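Tullow Electoral Reform Association
Minutes of general meeting, March

Meeting opened at 7.05 pm in the upstairs room, Tullow Neighbourhood Centre. Apologies were noted. Minutes of the previous meeting accepted without change.

1. Council election count
The Nalance ward result was declared after a second recount, with a final margin of 121 votes. The returning officer has set aside 172 ballot papers as informal, mostly for repeated numbers. Members asked whether the reasons will be published by polling place. Secretary to write to the electoral office.

2. Postal voting
Residents in Zurkora reported ballot packs arriving after the close of polls. Up to 201 households may be affected. Moved that the association make a submission to the state inquiry asking for an earlier mail-out date. Carried, 2 against.

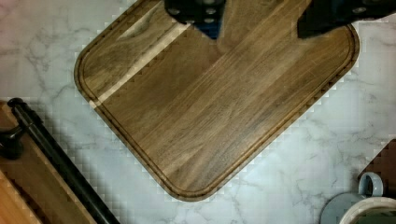

Those against said the submission should also cover the shorter opening hours at the Zurkora pre-poll centre. Agreed to deal with this in a separate letter.

3. Scrutineer training
Tolentino branch has offered its hall for an evening session before the by-election. The handbook still has the old rules on challenging a paper and needs updating first. Held over.

4. General business
Membership renewals are due. The banner is still at Tolentino.

Meeting closed 8.40 pm. Next meeting same time and place.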